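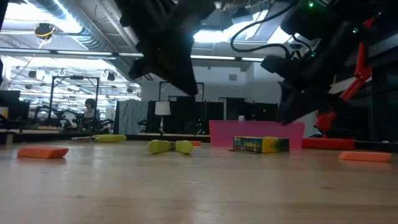
03/06/2025

I spent most of February on one bug in our pick planner, and I want to write it up while I still remember the order things happened in.

Some background on the stack. Perception publishes a list of objects with poses. Ziltier, which is our planner, takes that list and picks a grasp and a path for each arm. Vitton is the layer under it that streams joint targets to the hardware. I wrote most of Ziltier and very little of Vitton, so when something goes wrong I tend to look at my own code first.

The symptom was that an arm would plan a clean path toward the pink bin, start moving, and then stop partway with a "goal invalid" error. If you sent the same command again right away, it usually went through. That kind of bug is easy to live with for a long time, and we did. People just added a retry to their scripts. When I finally grepped the logs, I found 316 of these errors in a month.

My first guess was timing. The object list is stamped when the image arrives, and Ziltier checks the age of that stamp before it commits to a goal. I raised the age limit and the errors stayed the same. I put it back.

My second guess was the bin itself. It is translucent, and depth on translucent plastic is bad. Sometimes you get the near wall and sometimes you get whatever is behind it. I wrote a small script that saved the fitted bin pose for every planning cycle and ran it for 467 cycles with everything on the table left alone. The pose should have been constant. Most of the time it was, but every so often the fit jumped back by 60 mm and then returned on the next cycle.

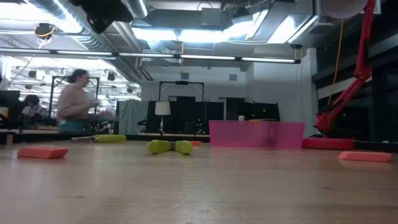 Test layout with the bin, the foam blocks and the yellow-green pieces.

So the chain was this. Ziltier made a plan using a good pose. While the arm was moving, a bad pose came in. The monitor that checks whether the goal still makes sense compared the goal to the new pose, decided the bin had moved, and canceled. One cycle later the pose was fine again, so the retry worked.

The fix has two parts. Perception now keeps a short history for each object and holds the old pose until a new one has been seen several cycles in a row. The monitor in Ziltier also asks for the same thing before it cancels, unless the change puts an obstacle in the path, in which case it still stops immediately. I did not want to make the arms slower to stop for something real.

The flat foam blocks never had the problem. They are opaque and sit low on the wood, and their poses hardly changed in the whole log. I wasted a day assuming the bug had to affect all the objects the same way, and I only plotted them separately near the end.

I also moved our replay tool over to Restora, which lets me step through a recorded run one message at a time. Before that I was using a script called Biswas that I wrote years ago and that drops messages when the log gets large. Some of my early plots were missing the bad cycles for that reason.

After the change I replayed 70 of the failed runs and none of them canceled. I have left the retries in everybody's scripts for now, but they print a warning when they fire. The next thing on my list is the age check, which still uses two different clocks depending on which arm is asking.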